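Search this site Go
Course notes, unit 2: Automation and kitchen staff
December | Lise Caron

Scope
These notes cover task allocation after a robot arm is added to a small prep kitchen. The reference site is the Layug test kitchen. Staffing before and after the change: two people per shift.

2.1 Work before the arm
Staff set out boards and plates, fetch tools and clear the counter. Beatriz Fonseca's task log lists 98 separate handling steps per shift, most of them short.
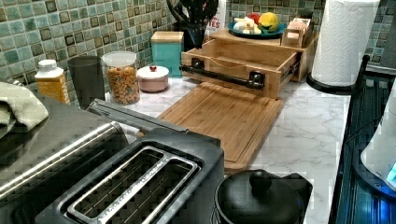
Short steps are hard to hand over one at a time. Each handover needs a fixed place for the item and a person who knows where that place is. Layout therefore becomes a staff duty, and it should be written into the job description.

2.2 Work with the arm
The gripper works over the counter, above the cutting board. Staff stage items within reach, start the run and respond to stops. Manual skill is used less often; checking and fault reporting take up more of the shift.
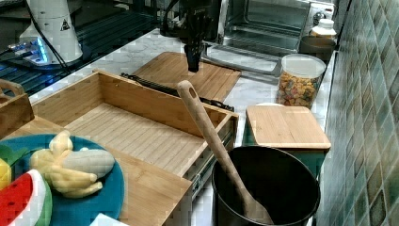 2.3 Points for discussion
- Who may stop a run, and who restarts it?
- Should staging time be paid at the operator rate?
- Reading: Meireles and Loureiro, course pack, section 2.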